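Progress Report on the Home Arm Project: Simulation Before Assembly

February 2018

This entry continues the account of the small robot arm under construction in my spare room and, on alternate weekends, at the shared workshop on the ground floor of the Riviere building. Readers who followed the earlier entries will recall that the base and shoulder were completed before the winter, and that the elbow was taken apart once more after the first set of bearings proved too loose. The elbow has since been rebuilt. It holds its position under load, and I consider that part of the work closed.

The present stage concerns the wrist, the gripper and the control software. It was my original intention to finish the wrist first and to write the software afterward. Shinji Higuchi, who shares the workbench with me, advised against this order. His own arm, which he calls Venska, lost a finger to the edge of a table during its first week of operation, and the replacement took him most of a month. I have accordingly moved the software work forward and have been running the arm in simulation each evening after dinner.

The simulator runs on an older desktop computer. The arm model was assembled from my own drawings, with link lengths measured from the finished parts wherever finished parts exist. The wrist dimensions are still those of the drawing and will be corrected later. The virtual camera is attached to the wrist and looks out past the fingers, in the same position that the real camera is to occupy. Ysaline Perrin kindly supplied the room model, which she had prepared for a different purpose, and I have left its walls and furnishings as she made them.

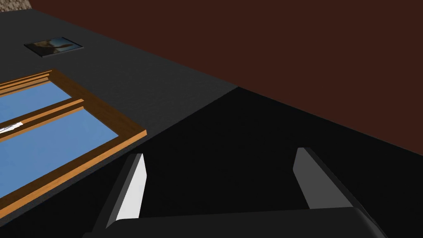
The first task was to establish that the joint directions in software agreed with those in the drawings. Two of them did not. The wrist roll was reversed, and the shoulder carried an offset that I had entered in degrees where the program expected radians. Both errors were plain once the camera view was open beside the joint readings, and both would have been unpleasant to discover on the bench. The corrected values have been copied into the settings file that the real arm will use.

The second task was the motion test. I prepared a list of 224 target poses and instructed the arm to visit each in turn, returning to a rest position in between. The planner failed to find a path for 10 of them. Nine of the failures involved targets placed very near the base, where the elbow has little room to fold, and I have decided to treat that area as out of bounds. The remaining failure has not been explained. The target is an ordinary one, at a comfortable distance, and the planner reaches its neighbors without complaint. I would welcome suggestions from readers who have met a similar fault.

Some attention has also been given to the camera. A view taken from the wrist changes a great deal with a small turn of the last joint, and the program I had written to find the level of the room was confused by steep angles. Lucienne Gilbert reviewed the code and recommended that the joint readings be used for orientation and the camera reserved for locating objects. I have adopted her recommendation. The revised program is shorter and considerably easier to follow — a welcome result in itself.

With regard to parts, the wrist housing is to be printed at the workshop as soon as the large printer is returned to service. The wiring harness has been cut to length and labeled, though the connectors are not yet crimped. The finger pads remain undecided. Capucine Pruvost has offered me a sheet of soft rubber left over from her plant-watering project, Florkora, and I intend to test it against the harder material I bought last year. The harder material grips well on cardboard and poorly on glass.

The following items are outstanding:

Correct the wrist dimensions in the model when the printed housing is available.
Repeat the full list of poses with a payload added.
Write a stop routine that responds to motor current.
Crimp and test the harness.
Choose the pad material.

The stop routine is the item that concerns me most, and no power will be applied to the assembled arm until it has been completed and tested on a single motor. If the printer is repaired promptly, I expect to have the wrist mounted by May. The settings file and the list of poses will be sent to any reader who requests them through the contact page.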